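**Bellwood common rooms: table flowers, progress to the end of April**

To: Njoroge Mwaipopo, Purkmont
From: Lyimo Furnishings, Bellwood site

Work on the table flowers is on schedule. The grant covers artificial tulips, glass vases and green table covering for the two common rooms at Bellwood. The stems were ordered from Jotudov in March and arrived in one delivery. We checked them against the order before anything was unpacked for use.

The first arrangements were set out on the green mat on Wednesday so we could compare colors. We kept each color in its own vase. Mixed bunches were in the original plan, but the people who use the rooms were asked and most preferred single colors. It also makes it easier to put a bunch back together after cleaning. 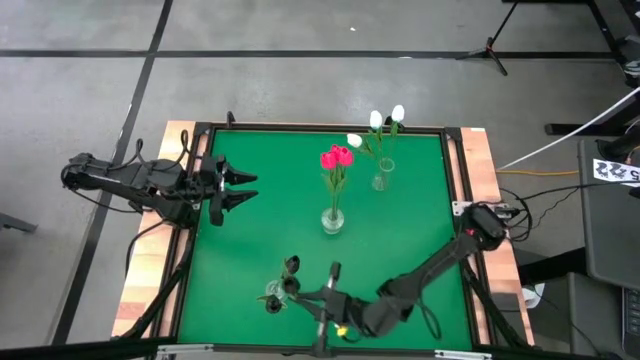

*Pink-red, white and dark tulips on the green mat, one color to a vase.*

The pink-red and the white both show up well against green. The dark tulips are harder to place. They look good up close and get lost from the doorway, so we plan to use them in the smaller room, where the tables are near the windows. The white stems are thin and tend to fan out. We will bend them in by hand and see if they hold. If they don't, we will shorten them.

Spending so far is within the amount approved. The tulips came in under the estimate and the vases slightly over. We have 40 stems in stock, including spares, and do not expect to order more flowers in this period. The green covering was bought by the roll, and there is enough left to replace one table if it gets stained.
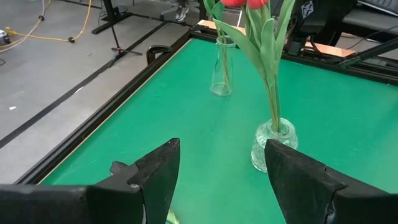
Vases are the part still open. We bought them in more than one shape to see which would suit the rooms, and we would like to settle on a single type before the next order. The short, squat one with the thick faceted glass hides the lower stems better, and I think it will be less likely to tip when someone reaches across. The tall clear cylinder takes up less of the table but leaves the stems in plain sight all the way down, so any untidy wire ends would show. Staff at Bellwood lean toward the short one. We would keep the tall ones for the side shelves.

Dusting has been added to the weekly cleaning list. The supplier's sheet says to use a soft dry brush on the petals and to wash the glass separately. A full clean of the flowers is planned every 3 months.

Still to do:

- Choose the vase type and place the second order
- Trim or bend the white stems
- Cover the remaining 2 tables in the larger room
- Label the storage box for spare stems

We need your approval on the vase order before we go ahead. The quote from Jotudov is attached and the price is held until the end of next month.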